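**Shared pantry scale reads high after label update**
Status: open, waiting on vendor
Opened by: Kristine Barredo
Assigned: Agnes Skjelbred
Site: Flindby store, back counter

**Original report**

The counter scale is giving wrong weights on dry goods again. Rice, lentils, oats, anything scooped into a bag. Cans and boxes aren't affected because they go through on a fixed price. A customer brought back a bag of red lentils and said it felt light for what she paid. I put it on the old spring scale and she was right.

Bidau support says this is "expected drift" and that I should recalibrate. I did it twice. The error came back by lunch both times.

**Agnes, first reply**

I don't buy the drift explanation. Drift wanders, and everything Kristine sent me is off in the same direction. The scale also went a whole summer without a complaint, and then the label software was updated in October. I'd want a very good reason to look anywhere else first.

Kristine, please do this before you touch calibration again:

1. Empty the pan and write down what the display says.
2. Put the 1,000 g check weight on it and write that down too.
3. Print a label with the weight still on.
4. Do the same with an empty paper bag under the weight, pressing the bag tare key first.

**Kristine**

- Empty pan: 0
- Check weight: 1,000 g on the display
- Label: 1,000 g
- With bag and tare key: display says 1,000 g, label says 1,036 g

So the display is fine and the label is wrong, but only when a bag is involved. I'd been reading the labels this whole time and blaming the scale.

**Agnes**

Good, that clears the hardware as far as I'm concerned. The extra 36 g has to be coming from somewhere in the label template. My guess is that the update stores a container weight per product and gets the sign wrong, so it adds the container when it should leave the number alone. That's a guess. I'd like to see the product record for lentils before anyone at Bidau tells us we have a bad load cell and offers to sell us one.

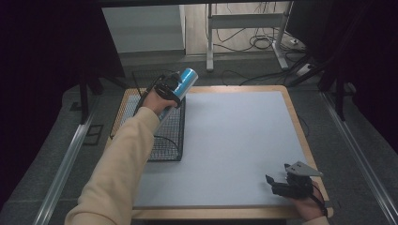

Kristine, export the product list from the office PC (Items, then Export, then "all fields") and attach it here. Don't use the short export. It leaves out the container column, and I wasted a morning on that at the other store.

**Kristine**

Attached. There is a container column and it has 36 in it for every dry product. I never typed that in. It's blank for cans.

**Imelda Manalo, store office**

For what it's worth, I never typed it in either. I do remember a box coming up during the update that asked whether to "apply default packaging". I clicked yes. It didn't say what the default was or what it would do to the prices.

**Agnes**

Thanks, Imelda. I would have clicked yes too. It's a terrible question to put in an installer.

I changed the container value for red lentils to 0 and had Kristine print again with the bag. Label came out at 1,000 g. Changed it back to 36 and it printed 1,036 g. I'm satisfied that this is the cause. I'm less satisfied about why the display and the label are allowed to disagree at all, and I've put that question to Bidau in writing.

**Bidau support (pasted from email, Junpei Kobori)**

"Thank you for your patience. The behavior you describe is consistent with a site configuration issue. We recommend performing a full recalibration and updating to the latest version of Vumunar Label."

**Agnes**

We're on the latest version. That's the version with the problem. And I don't see how recalibrating a scale that shows 1,000 g for a 1,000 g weight helps anyone. I sent back the readings, the export and photos of both labels, and asked him to try the same steps on a unit in his office. No answer so far.

**Workaround in place**

- Container value set to 0 for all dry products at Flindby.
- Bag tare key still used as normal.
- Automatic updates turned off on the office PC. Please leave them off, even if the yellow banner comes up.
- One test label to be printed each morning with the check weight and a bag. Compare it to the display – if they differ, stop selling by weight and call me.

**Kristine**

Morning label matched. What do I do about bags we already packed and priced? There are still plenty on the shelf.

**Agnes**

Pull anything packed since the update and relabel it. Refund the difference if someone brings a bag in, and keep the old label. I want Bidau to see a few of those.

Leaving this open. I've had tickets with them closed as "resolved by customer" before, and then the next update put the fault right back.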